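Home & Kitchen > Makers' News
4 min read

Kirnik opens its kitchen towel range to everyone this August

WELTILTHORPE, Jun 30, 2019 - I'm Veronika Szekeres, I started Kirnik, and I've been told a press release should sound like a press release. I've tried that and it came out stiff as cardboard, so I'm writing this one the way I'd tell it over the counter in our shop (with a few more commas).

The news first! From August, our Astia kitchen towels will be sold to anybody who wants them, one at a time or in bundles, from the Weltilthorpe shop and by mail order. Until now they've only gone out to a short list of cafes and guest houses, and every week someone who has stayed at one of those places calls to ask where they can get the yellow towel. Now I can finally give them an answer they like.
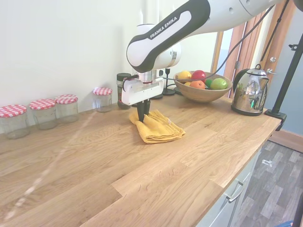

Color is where we spent most of our time, and I'm not sorry about it. I wanted a yellow that could live in a kitchen all year without looking like Easter, and the early samples were either lemon or, for one very sad batch, the shade of old pea soup. The one we kept is mustard, and it looks its best against pale wood - you can see it there on the oak butcher block, folded thick, with a row of jars in red-and-white gingham lids back by the wall. I love that red next to that yellow. My sister says it looks like a picnic, and she means it as a complaint, but I've decided to take it as a compliment.

The Astia towel is a terry towel, with proper loops, made for the wet jobs: hands, pans, the puddle that appears when you wash lettuce. We'll have it in two sizes. The small one is for hanging on the oven door, and the large one is the one I reach for when there's a full sink of dishes and company still at the table. Both have a small white tag, sewn flat so it doesn't scratch, and both come in mustard now, with a gray planned for later if I can ever settle on the right gray. I have 32 swatches pinned up over my desk and I dislike most of them.

Every towel is washed once before it's packed. New terry tends to push water around for the first few uses, and I'd like you to have a towel that dries things on the day you open it. Please skip the fabric softener at home! It coats the loops. A warm wash with the rest of your kitchen laundry is plenty, and you can tumble them or hang them up, whichever you usually do.

I get asked about folding more than anything else, which surprised me at first. I fold mine in thirds the long way and then over on itself until it makes a fat little block, with the tag on top. It sits nicely on a shelf that way and it doesn't slump when you take the one above it. There's a fold card tucked into every bundle, drawn by Siregar, the print studio that also makes our paper bands, and I think it's the prettiest thing we've ever put in a box.

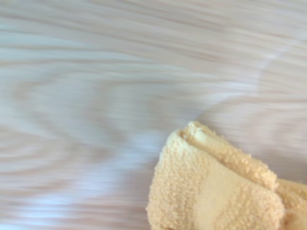 Pale wood grain, the sort of background our towels like best.

Wood counters come up a lot in the shop too, and I'll put my two cents in while I have the space. If you have butcher block, keep a dry towel near the sink and use it. Standing water is what leaves those dark rings, and a quick wipe after the dishes does more good than any of the fancy oils (though I do own a few of the fancy oils). I keep one towel for the counter and another for hands, and I'd be lying if I said they never got swapped.

Before we set the final thickness we lent towels to 15 households in and around Weltilthorpe and asked them to be rude about them. They were! The first version was too heavy to wring out with one hand, and it took nearly forever to dry on a hook. We brought the pile down a little, made the hem narrower, and moved the tag away from the corner where people like to grab.

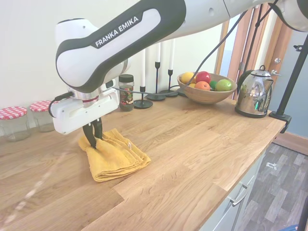

Tamsin, from one of those households, wrote back that the second version was the first towel she'd had "that my husband and I argue over," and asked whether we could please add a hanging loop. Yes, Tamsin, the loop is in. It's on the short side, in the same mustard, and it's big enough for a fat hook.

Bundles come with a paper band and the fold card, and cafes already on our list will keep their usual terms. Shops that would like to carry the Astia range can ask for a swatch set at the Weltilthorpe counter. Mail orders open in August, on the same morning the towels go out on our own shelves.

Related news
Kirnik and Siregar print a new set of pantry labels
How to get tea stains out of terry
Shop hours in Weltilthorpe for the summer
A gray we almost liked: notes from the swatch wall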